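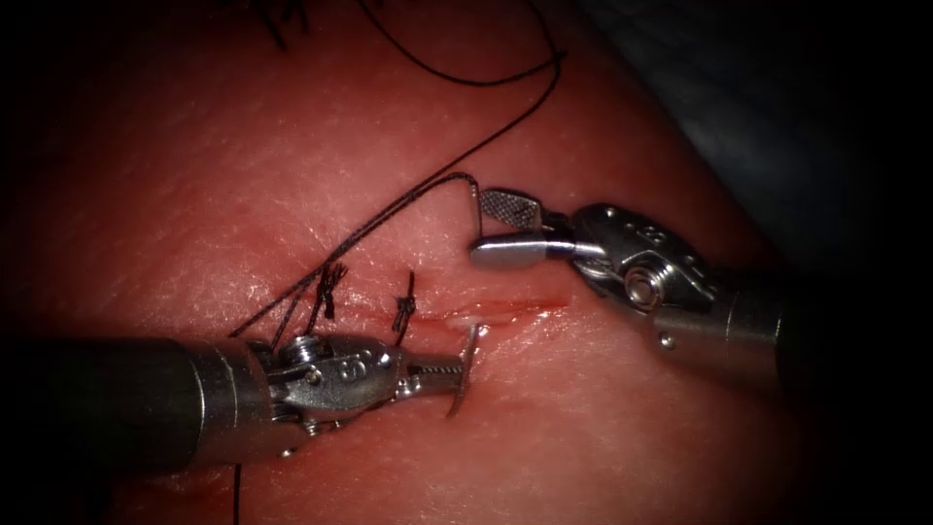 Marjatta Hakala told us last season that charting third downs for the Korncombe football project had changed how she watches a quarterback, and that she wished she had signed up sooner.

The Korncombe project invites applications for 13 game charters for the coming season. Charters review recorded games and log each pass attempt by down, distance, coverage and result. Last year's group completed 209 games.

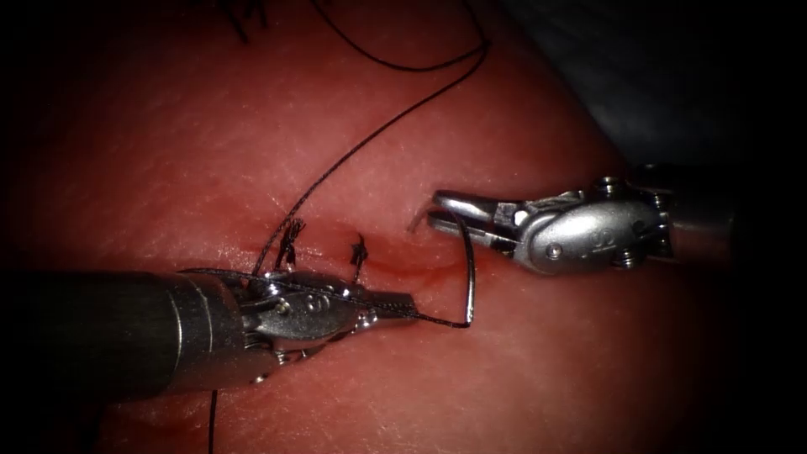
Applicants should have a sound knowledge of football rules and be able to chart two games a week – training is provided in the Dirnia software. Prior coaching or playing experience is welcome but not required. Charters are paid per completed game.

Please send a resume and a short cover letter to Fumiko Minami, Charting Office, by 17th June.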